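首页 课程项目 学生报告 资料下载 关于本站

支线列车上的一天：从 Haller 到 Dritari 的乘车体验与旅行信息整理

旅游与地理方向课程项目报告
提交日期：2022-07-19

一、选题

本报告写的是一条支线铁路上的旅行，起点 Haller，终点 Dritari，中间经过 Korham 和 Collado，全长315公里。小组成员在十月坐过一个完整的往返，去程坐的是白天的1246次，回程隔了一晚。之后几个月里，我们把乘车时记下的东西和能找到的旅行信息放在一起，看一个第一次走这条线的人会遇到什么问题，哪些信息在出发前能查到，哪些要到了车站才知道。

选这条线的原因比较简单。沿线的旅行文章大多只写 Dritari 老城，对路上的过程一笔带过，常见的写法是“坐火车到达后”。坐过的人都知道，这段路要花掉整个白天，天气、座位、吃饭、换乘都会影响到达之后的状态。我们觉得路上这一段值得单独写。

报告分为路线概况、乘车过程、信息查询、几处具体的问题和建议。票价部分没有列表格，原因是乘车之后票价调整过，旧数字容易误导读者。

二、路线概况

Haller 靠海，车站在旧港的后面，从港口走到车站要穿过一条卖渔具和五金的街。列车从这里出发以后先沿海岸向北，铁轨离水面很近，左侧窗外能看到防波堤。过了最后一个渔村，线路转向内陆，两边变成果园和温室，再往后是收割过的田。

Korham 是沿线唯一的枢纽站，几条支线在这里会合，停车时间也最长。车站外面有一个小广场，面包店和药店都在广场边上，不用走远。列车在 Korham 换车头，之后行驶方向和之前相反，原来面向前方的座位变成背向前方。这一点在时刻表和购票页面上都没有写。

从 Korham 到 Collado 是上坡路段。线路沿河谷走，隧道一段接一段，手机信号断断续续。Collado 站的海拔是1000米，站牌上写着这个数字，字下面画了一条山脊线。站房是石头砌的，候车室里有一个烧木柴的炉子，我们去的时候炉子已经点上了。出了 Collado 开始下坡，景色和前半段差别很大，松树变少，山坡上是放羊的草地，再往下能看见成片的葡萄架。

Dritari 站在城外的平地上，老城在坡上。两者之间有一条步道和一条公路，公交车跑公路。步道铺了石板，雨天偏滑，带轮子的行李箱走步道很吃力。

三、出发之前

出发前两周我们开始查资料。小组先各查各的，不互相通气，然后把结果拿出来对照。这样做的目的是看不同的人会从哪里入手。有人从铁路公司的页面开始，有人先看旅行博客，有人直接打电话到 Haller 车站。三种做法得到的结果有出入，主要集中在两个地方：一是去程要不要在 Korham 换乘，二是车上有没有餐食。

换乘的问题，博客上说要换，铁路公司页面显示为直达，车站电话里的回答是“看车次”。后来弄清楚，1246次是直达，早晨另一班车要换，博客作者坐的应该是早晨那一班。餐食的问题，页面上标了一个刀叉的图标，点进去没有说明。车站回答说有售货车。实际乘车时售货车在 Haller 到 Korham 之间出现，过了 Korham 就没有再来，卖的是咖啡、饼干和一种夹火腿的冷面包。

行李方面，我们事先列了清单，按“车上用”和“到了再用”分成两包。车上用的一包里放了水、外套、充电器、纸质地图、笔记本和午饭。纸质地图用得比预想多，进了河谷以后地图应用加载不出来，要靠它来对站名。外套也很快用上了，车厢里的暖气在前半段没有开。

关于座位，我们在购票时没有选，系统把小组分在5号车厢的中部，靠走道的多，靠窗的少。如果目的是看风景，应该自己选座。海岸段的海在左侧，河谷段的河在 Korham 换向之后变到哪一侧，需要提前想一下。我们在课堂上画过一个示意图，把每一段的朝向标出来，结论是没有哪个座位能把两段都占全。

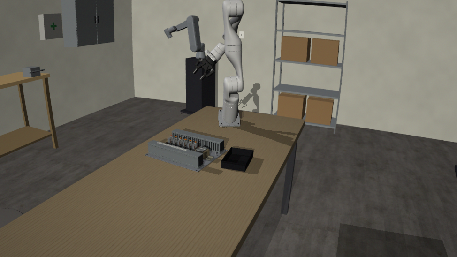 组里有人不同意把座位问题写得这么细，说坐支线车的多数是当地人，他们上车就睡觉或者看手机，没有人在意河在哪一侧；外地人第一次来，能坐上车、坐对方向就够了，选座这种事放进脚注就行。

讨论之后我们保留了这一段，但把示意图从正文里拿掉了。保留的理由是这份报告预设的读者就是第一次走这条线的外地旅客，他们坐这趟车有一部分原因正是看窗外。当地人怎么坐车，我们在第五节另外写。

四、乘车过程记录

以下按路段整理，去程为主，回程有不同的地方另外注明。

Haller 至果园区。列车准点开出。刚离站的一段速度很慢，过道口时鸣笛。海面颜色偏灰，风大，玻璃外侧很快蒙了一层盐渍，隔着玻璃拍照效果一般。车厢里坐得不满，上来的人多数带着大包，在后面几个小站陆续下车。检票在开车后不久进行，电子票要联网才能显示，建议提前截图。我们当中有一个人的票页面刷新了很长时间，检票员没有催，先去查后面的座位再回来。

果园区至 Korham。路基平直，速度提了上来，车身晃动变小，适合写字和吃东西。窗外重复的内容多，容易犯困。售货车在这一段来过两次。厕所在车厢两端，前端那一间的水龙头不出水，后端的正常。

Korham 停车。广播先用当地语言报了一遍，又用英语报了一遍，英语那一遍没有提到换车头。停车期间可以下车，站台上没有遮挡，风很冷。我们下去买了热汤和面包，面包店排着队，回到车上时离开车还有富余。站台上另一侧停着去别处的车，颜色和1246次一样，回来时要认车次牌。

Korham 至 Collado。进河谷之后光线变暗，隧道里车灯亮着，说话声音要提高。耳朵有轻微的压迫感，喝水能缓解。中间在一个没有站房的小站停了很久，没有广播，后来对面来了一列货车，会车之后我们的车才开。单线铁路会车是常事，时刻表里已经把这段时间算进去了，但乘客不知道，车厢里有人站起来向外看，也有人去问列车员。如果广播里能说一句，这种不安就不会有。

Collado 停车。站台上有薄薄一层霜，背阴处没有化。下车活动的人不多，有几个背登山包的在这里下车，往站后的小路走。候车室墙上贴着步道图，旁边是回程时刻，字很小。我们在炉子旁边站了一会儿，手指恢复过来才上车。

Collado 至 Dritari。下坡路段弯道多，杯子放在小桌板上会滑。暖气在这一段开了，开得很足，外套又脱下来。傍晚时进入葡萄园区，云从山后散开，光线变黄。终点前广播响了很长时间，提醒乘客下车后公交车在站前左侧发车。

回程的不同之处有三点。第一，暖气从一开始就开着。第二，Korham 的面包店在回程到站时已经关门，只能靠自己带的食物。第三，回程在海岸段时天已经黑了，窗外什么都看不到，想看海的人应该把去程留给白天。

五、沿线的人怎样用这趟车

我们没有做问卷，只是在车上和站台上与人聊天，聊完再记。因为没有统一的问题，也没有征得对方同意公开身份，下面只写大意。

前半段的乘客以买东西、看病、探亲为主。他们对时刻很熟，提前一点到站，上车后坐在靠门的位置，方便下车。有人抱怨过去每天的班次比现在密，错过一班不用等那么久。后半段乘客里，上学的年轻人占的比例看上去更大，他们在学校放假前后乘车，箱子大，行李架不够放，就堆在车厢连接处。

外地旅客集中在终点。到了 Dritari，车上剩下的多数在看地图或者找住处的地址。站前公交的班次跟火车到站时间是衔接的，火车晚点公交也会等，但站牌上没有写明这一点，于是有人一出站就跑，也有人直接叫了车。

住宿方面，我们在老城坡下住了一晚，房间朝街，早晨能听见垃圾车。房主在桌上留了一张手写的纸，写着火车站步道哪一段有台阶、哪家早餐店开得早、下雨天走哪条路。这张纸的信息比我们之前看过的任何一个旅行页面都有用，后来小组写建议部分时参照了它的写法：短句，先写结论，只写住客当天会用到的事。

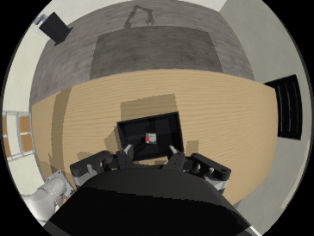 另一位组员读到这里时提醒说，一张纸条好用，是因为它只管从房门到车站这一小段路，写的人每天都走，有变化马上能改；如果换成315公里的线路，由学生写完就放在网上，过半年面包店换了时间，写得越具体错得越多。

这个意见我们认为是对的，也因此调整了建议部分的写法。凡是容易变的内容，如店铺营业时间、班次间隔、票价，都只写“需要确认”以及到哪里确认。不容易变的内容，如换向、会车、海拔、步道坡度，才写具体。

六、信息查询中的几处问题

（一）站名写法不统一。Collado 在时刻表上带有后缀，在购票页面上没有后缀，而附近还有一个公交站用了同样的名字。我们当中有人在地图上搜索时被导到了公交站，两地相距很远，中间没有可以走的路。建议搜索时加上“火车站”三个字，并核对是否在铁轨旁边。

（二）换向没有提示。前面已经写过。对多数人影响不大，对容易晕车的人影响明显。组里有一个人在 Korham 之后的隧道路段出现头晕，换到对面座位后好转。当时车厢有空座，如果满员就不好办。

（三）晚点信息滞后。回程在 Dritari 候车时，站内屏幕显示准点，手机应用显示晚点，结果以手机应用为准。去程在 Collado 时情况相反，应用显示还没到站，而车已经停在站台上，推测和山区信号有关。两边信息不一致时，问车站工作人员最快，但 Collado 站房只在列车到发前后有人。

（四）无障碍信息缺失。页面上没有说明各站站台高度。就我们看到的情况，Haller 和 Korham 的站台与车门基本齐平，Collado 的站台低，上车要踩两级踏板，带大箱子的人需要别人搭手。推婴儿车或者坐轮椅的旅客应该在购票前打电话询问。我们打电话问过一次，对方答复可以安排协助，需要提前一天登记。这条信息在网页上没有找到。

（五）语言。小站的告示只有当地语言。翻译软件拍照识别在光线好的地方可以用，在 Collado 候车室里识别不出来，墙上的纸受潮起皱，字迹有些化开。临时通知多数是手写的，更难识别。

七、给第一次乘车者的建议

出发前一晚把车票截图存好，车次、车厢号和座位号都要在截图里。

白天去，不要赶夜里那一班。海岸和河谷都要有光才看得见。

带够一天的水和一顿正餐。Korham 可以买热的东西，但要先确认店铺当天是否营业，确认的办法是到站前问列车员。

衣服按山里的温度带，不要按 Haller 的温度带。两地在同一天可以差一件厚外套。手套放在随身口袋里，不要压在箱底，Collado 的站台上用得着。

容易晕车的人选走道两侧都有空位的车厢，到 Korham 之后换到面向前方的位置。

在没有站房的小站长时间停车属于正常会车，不需要下车，也不要下车，那里没有站台照明。

到 Dritari 之后不用跑，公交会等火车。行李重的人坐公交，行李轻、天气干的人走步道，步道上的视野比公路好。

需要协助上下车的旅客提前一天打电话登记。

八、费用

小组费用由课程经费和个人分担，课程经费覆盖车票，住宿和吃饭自理。吃饭的花费主要在 Dritari，老城里的餐馆比坡下贵，菜式差别不大。第二天中午我们在坡下吃，当天的套餐有豆子汤、烤羊肉和一小杯自家酿的酒，吃完直接走去车站。车上的咖啡价格和 Korham 站台上的自动售货机相同，味道比售货机好一些。

有一笔费用是事先没有想到的：Haller 车站的行李寄存只收硬币，换硬币要去旧港那边的报亭。为了换硬币我们多走了一趟，差点错过进站时间。之后再去的同学应该在口袋里留几枚硬币，这也适用于 Collado 站的厕所。
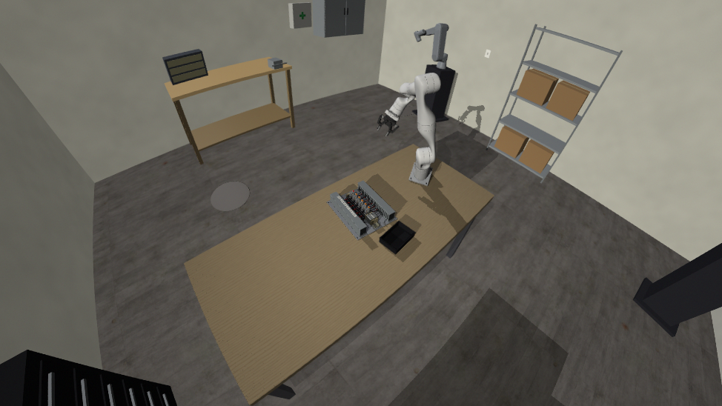 回程之后小组把各自的账目合在一起，对不上的地方主要是合买的食物，最后按平摊处理。以后类似的出行可以指定一个人统一付款，其他人只记自己单独买的东西，这样整理起来省事。

九、记录方法上的不足

我们只走了一个往返，季节也只有一个。夏天的暖气、霜、天黑时间都不成问题，但旅客会更多，座位情况完全不同。冬天 Collado 附近下雪以后列车会不会停运，我们没有查到可靠的说法，只知道当地人提到过停运，具体是哪一年说法不一致。

乘车时的笔记由几个人分开写，各人关注的东西不一样。有人写窗外写得多，有人写车厢里的人写得多，中间有一段隧道路段没有人写，因为灯光不稳，看不清本子。整理时这一段靠回忆补上，准确程度低于其他部分。

温度没有用仪器测。文中凡是写冷、写热的地方都是乘车人的感受，坐在门边和坐在中部的感受也不同。暖气是否开启以伸手摸座位下的出风口为准，这个办法比较粗糙，但能区分开和关。

聊天部分没有录音，记下来的话经过转述，语气和原话会有差别。下次如果继续做这个题目，应该先准备一份简短的说明给对方看，再请对方决定是否愿意被记录。

十、后续计划

下一组同学如果接着做，可以考虑反方向，从 Dritari 出发，在 Collado 停一晚。步道图上有一条从 Collado 站后绕到河谷小站的路，我们没有时间走，不清楚路况，图上标注的难度是中等。也可以专门做站名和地图信息的校对，把各个平台上写法不同的站名列出来，提交给地图服务的纠错页面。我们提交过一条关于 Collado 同名公交站的纠错，交报告时还没有收到回复。

原始笔记和车票存根放在系资料室，需要的同学可以向课程邮箱申请借阅。

读者留言

访客：1246次现在还是直达吗？我打算九月走一趟，购票页面上显示要换乘，看了这篇有点糊涂。

访客：回楼上，班表换季的时候会改，打车站电话最稳。我上次也是按网页查的，到了 Korham 才知道要下车，好在另一班就停在对面站台。

访客：硬币那条太真实了，Haller 的寄存柜我也吃过亏。报亭中午还关门。

访客：Collado 站后那条步道我走过，前半段好走，后半段过河的地方石头很滑，春天水大的时候别去。下到小站以后要招手车才停，记得站在司机看得见的地方。

访客：建议把坐哪一侧的示意图放回来，我就是想找这个才点进来的。

联系我们 | 版权归课程小组所有，转载请注明出处 | 返回顶部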